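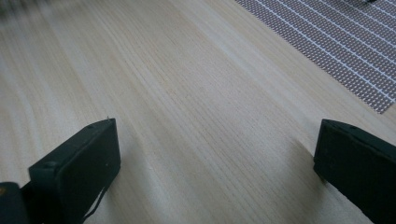
Hand-held gripper, pre-use inspection at the table station. This checklist is filled in by the person who will hold the tool, before the first recording of the shift and again after every pause longer than one meal. The jaws must be open and with nothing between them when you start, as they are over the bare wood, and mats or other table items stay outside the reach of the fingers. Write OK, NOT OK or N/A on each line. A comment is obligatory for NOT OK and welcome for the others.

Site: Tililberg, upper room
Tool family: Cuervo hand-held
Date: Tuesday, June 17, 2025

Part A. Work surface

A1. Table clean, no crumbs, no tape residue.
OK.

A2. Mat lies flat, corners not lifted.
OK. Please do not glue the mat. On the last visit to the Edico room I found two mats glued, and the table finish was damaged when they were removed.

A3. Light is even over the working area.
OK. Soft shadow beside the finger is acceptable. A hard shadow with a sharp border is NOT OK, then move the lamp and check again.

Part B. Fingers

B1. Both fingers are seated and do not turn by hand.
OK.

B2. Screws present and tight.
OK. Tighten by hand tool only, the electric driver is too strong for these threads.

B3. Inner faces clean.
OK after wiping. There was a little grease on the left one. Use the dry cloth first - the alcohol cloth only if grease remains. 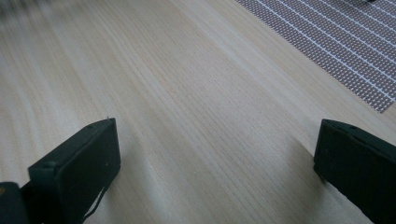 Part B check, jaws open, mat at the far side of the table.

B4. Cable or strap near the left finger does not enter the gap when the jaws close.
OK, with remark. It must be tested slowly, three times, with the tool held in the normal working position. Testing it upside down on the bench does not count.

Part C. Function

C1. Open and close, full travel, no noise.
OK.

C2. Cycle counter read and written in the log.
2,577. Jaw service is due every 500 cycles by our site rule and the last one is signed, so no action today.

C3. Holding test with the 300 g block.
OK. The 800 g block is for the monthly test only. I ask again that it is kept in the cabinet and not beside the tool, it was used by mistake already.

Part D. Person

D1. Sleeves, rings and necklaces secured or removed.
OK.

D2. Free hand stays outside the gap when the tool is active.
NOT OK at first observation. The operator was correcting the mat with the free hand while the jaws were moving. Explained, repeated, then OK. I leave it as NOT OK in the record.

Open points for Cosoreo

D2 to be repeated in the next shift talk. New dry cloths to be ordered. The text of B4 should be printed larger on the station card.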